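Ticket 213 - Brikico kitchen display drops orders during dinner service
Opened by: Ornella Ruggiero, Stustent (restaurant)
Status: monitoring

**Symptom**

Orders entered at the host stand print at the bar but don't reach the kitchen display. The fault shows up when a ticket mixes small plates and a set menu. Staff have been calling dishes across the pass by voice. The display shows "connected" the whole time.

**Checks done**

1. Restarted the display and the Sosberg router. No change.
2. Compared the menu export with the kitchen routing table. Two set-menu items, curry doria and the omelet rice, had no station assigned.

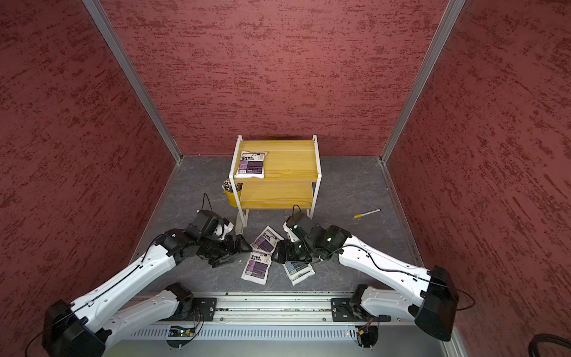
3. Routing falls back to the default station when an item has no station of its own. The default was set to "Rizzi," the old pastry counter, removed from the floor plan in December. The dry goods list has the same problem: retail items such as a packet kept on the top shelf of a two-tier cart, with the lower shelf empty, still carry the Rizzi code. Cleared the code from all retail entries.
4. Assigned both set-menu items to the hot line and sent 3 test orders. All appeared on the display.
5. Turned on logging for unrouted items. Log is kept for 24 hours, then overwritten.

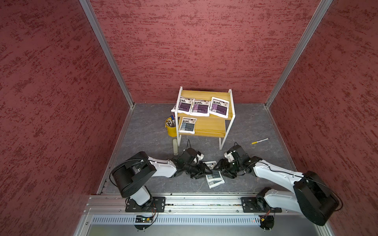 ## Open items

- Delete the Rizzi station once the log stays clear through a full dinner service.
- Ornella to confirm whether desserts on the set menu go to the cold line or the bar.
- Bar printer copies stay on until then - do not disable them remotely.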